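Tundula are back, and they're bringing the biggest set of dates they've ever played! The five-piece will spend most of March on the road with Rebane, their second album, and tickets are on sale now.

Rebane was written over one long winter in singer Jhosep Cabrera's kitchen and runs to 43 minutes, with nine songs that swing from hushed, late-night folk to full-on brass and handclaps. "We wanted it to sound like a party heard through the wall, and then somebody opens the door," says Cabrera.

The tour opens at Gulelus, the 110-seat room above the old bakery where the band played their very first gig, with Nipon Suwannarat joining them on accordion for the whole run.
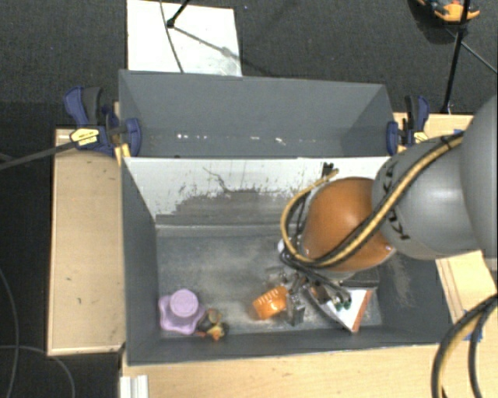 Opening night will also see the first 70 copies of the album on green vinyl, each with a lyric booklet drawn by Suwannarat. Support on all dates comes from Cokard, whose loud and lovely debut single is out now.

Doors open at 7pm and under-16s are welcome with an adult.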